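Purner teaching-by-demonstration project
Progress report to the Rerkia fund
30/04/2023

Hello again, and thank you for being so patient about the gap since January. I'd rather send you one proper report than a string of half-finished ones, so get yourself a cup of tea – it's been a busy spell and I've got rather a lot to say!

Since I last wrote we've been showing the arm how to handle tubes and racks. The first task is lifting a capped tube out of a rack and putting it into a different hole. The second is setting a tube down in a rack when it starts from the gripper, which sounds like the first one backwards but feels completely different when you're the person doing the steering. Both are done by remote control now. We began by moving the arm by hand, as I promised in the plan, and I still like that way for slow, simple moves, but my elbow kept getting into the view and the recordings were full of my sleeve.

The count stands at 2507 recorded demonstrations, over both tasks. That's more than I'd hoped for at this point (and more than my wrists had hoped for too). I've thrown out plenty along the way, and the number I've given you is what's left after throwing out. Anything where I dithered for ages over the rack went, and so did the ones where I'd clearly changed my mind halfway and headed for a different hole.

The work is all done on the gridded mat, with the blue rack off to one side and the arm coming in from the other. I move the rack between sets and note which squares it's sitting on, so that I can check later whether we've favoured one patch of the table. We had! Early on I kept putting it where it was comfortable for me to see, and the far side hardly got a look-in. I've been making up for that ever since.

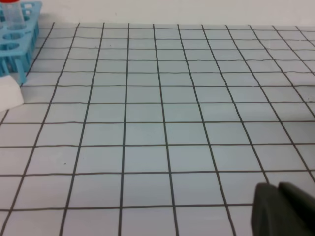
Steering is the part I most want to tell you about, as that's where your money has mostly gone. The Drarasine hand controllers arrived in January and I've been using the pair of them daily. They're light, they don't drift much, and the squeeze on the trigger matches the closing of the fingers closely enough that I've stopped thinking about it. What I haven't got used to is depth. From the wrist camera it's very hard to tell how far above a hole you are, so I tend to come down in little nervous steps, and of course the arm learns the nervous steps along with everything else. I now practise each new layout with the recorder off before I start, and the moves come out a good deal smoother.

I also tried two speeds. At the slow one the tubes are easier to line up but a session drags on and I get sloppy towards the end. At the faster one I bump the rim more often, but the paths are cleaner. I've settled on the faster one for reaching and the slow one for the last bit, swapping with a foot pedal. The pedal came out of the odds and ends budget, and I'm terribly fond of it.

As for how well the arm does by itself, I can only give you a mixed answer. Reaching for the rack is good, wherever I put it. Picking up is decent when the tube has empty holes next to it and poor when there's a neighbour on both sides. Putting down is the weak one. It gets over the right hole and then hovers, and I'm fairly sure that's my own hovering coming back to haunt me. I've got 31 sessions logged for that task and I'd like to redo the oldest of them with the pedal.

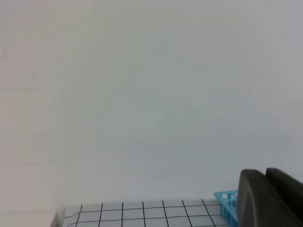
Now the software. We moved from our home-made recorder to Fu, and that cost me a fortnight I hadn't planned for. The old files had to be converted, and the gripper opening was stored the other way round, so for a while everything that should have been open was shut. It's sorted now, and each recording carries a short note on the rack position, the task and the speed. If you'd like to look at a few, say the word and I'll send over a sample with the viewer.

Money is in good shape. The controllers came in a little under the quote, and I've put the difference towards spare finger pads and more storage. I haven't touched the travel line and would like to ask whether part of it could go on a second wrist camera mount instead – a sideways view of the last few centimetres would help enormously with the depth trouble. I'm happy to write that up as a proper request if you need it on a form.

Over the next stretch I'll be redoing those older putting-down sessions, then adding racks with more tubes in them. I'd also like to get someone else on the controllers for a while, as at present the arm has only ever been taught by me and has picked up all my habits. Two people would be lovely, if I can find them.

Do ring if anything here is unclear or you'd like to come and have a go yourself. The mornings are best.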